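Was kostet ein Roboter? Und was muss man noch alles kaufen?

Erklärt für Kinder ab 9, von Milovan Ristić

Heute gehts ums Geld. Klingt langweilig, ist es aber nicht. Versprochen.

Also: Jemand will, dass ein Roboter am Schreibtisch mithilft. Tastatur zurechtrücken, Maus hinlegen, Flasche greifen. Einfach in den Laden gehen und Roboter kaufen? Nein. Erst planen!

Frage eins: Was soll er können? Wer das nicht weiß, kauft das Falsche. Ein starker Arm für schwere Kisten nützt nichts bei einer kleinen Computermaus. Viel zu grob.

Frage zwei: Wie lernt er das? Oft machen Menschen es ihm vor. Dafür gibt es Greifer, die man selbst in der Hand hält. Vorne Finger mit schwarzen Polstern, dazu ein Muster aus schwarzen und weißen Kästchen. Das Muster kann eine Kamera gut erkennen, dann weiß der Computer, wo der Greifer gerade ist.

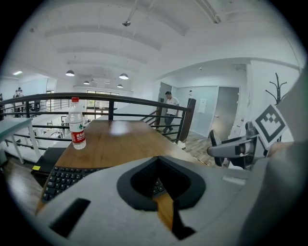 Frage drei: Wie viele braucht man? Menschen haben zwei Hände, also meistens zwei Greifer. Und Ersatz! Polster nutzen sich ab, Schrauben fallen runter, irgendwas ist immer weg. Wer keinen Ersatz hat, wartet auf das Paket.

Jetzt rechnen wir. In unserer Geschichte heißt der Greifer Jenik, ein Stück kostet 434 Euro. Zwei Stück, das macht 868 Euro. Dazu eine Tüte Ersatzpolster für 10 Euro. Zusammen 878 Euro. Im Topf sind 1.000 Euro. Passt! Übrig bleiben 122 Euro.

Aber halt. Der Rechner fehlt noch! Der soll ja die ganzen Aufnahmen speichern. Ein gebrauchter bei Narnby kostet 379 Euro. Und schon reicht das Geld nicht mehr, es fehlen 257 Euro. Genau so geht es den Erwachsenen auch, dauernd. Man denkt an das große Ding und vergisst Kabel, Rechner, Speicher.

Was tun? Man kann sparen bis September. Oder erst mal nur einen Greifer kaufen und mit einer Hand üben. Oder fragen, ob irgendwo ein alter Rechner rumsteht. Oft steht einer rum.

Den Platz nicht vergesen! Man braucht einen Tisch, an dem man mit beiden Armen gut rankommt. Und ein paar ganz normale Sachen zum Üben. Die muss man nicht kaufen, die hat jeder. 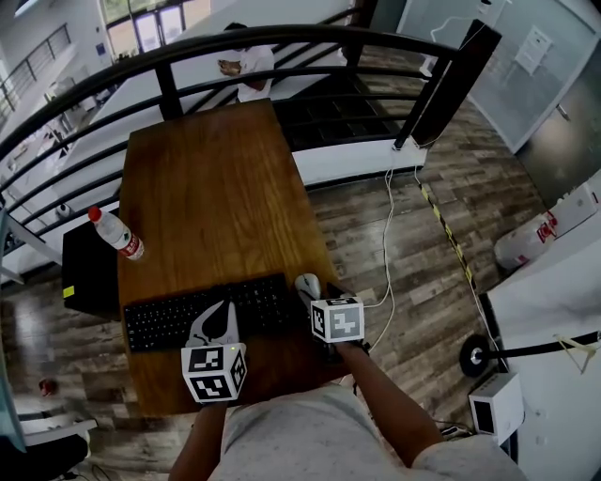 Mendoza aus Grosititz hat uns dazu geschrieben, bei ihnen an der Schule sei zuerst der Rechner gekauft worden und erst danach ein Greifer, und das sei viel besser gewesen, weil man am Rechner schon programieren üben konnte. Außerdem solle man immer nachsehen, ob das Porto im Preis drin ist!

Guter Punkt, das Porto hatte ich vergessen. Kommt also auch auf die Liste.

Zum Selbermachen: Zettel nehmen, links hinschreiben was man braucht, rechts den Preis. Unten zusammenzählen. Dann noch mal gucken, was fehlt.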